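From: Kibet Okoth
To: cell-maint list
Date: 23 Feb 2024
Subject: Re: [cell-maint] Wurncombe arm, finger play again

Pushpa Kaushik wrote:
> Finger on the Wurncombe arm has play in it again, I can wiggle it by
> hand. Did you re-torque after the August swap or just the bracket?
> Also does the 761 program still need the old tip offset? Ramesh wants
> to run Monday.

Bracket only in August. Never touched the finger, my bad.

Did it this morning, arm parked, air off. Old threadlocker was all crumbs so clean the threads first. Offset is still the old one, leave it alone till I've re-taught the pick. 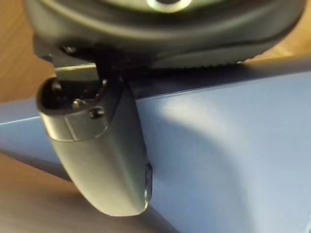

Order for tightening, for whoever is on next. Bracket first, snug not tight, then the finger. Start with the small screw inside the opening at the top, then the bigger dark one just below it on the face, then back to the small one. Do it the other way round and the finger sits crooked, Lalit and I both did that once. Don't use the long driver, it slips. Check the seam while your in there, if it opens up when you push on the tip the finger is done, get a new one from the Zitau drawer (part 164).

Then re-teach. Come down slow, stop short of the box, do the last bit in single steps. I'd give it 2000 cycles and check the screws again, log it under 115.

Still need somone to order threadlocker. Shanti?

Kibet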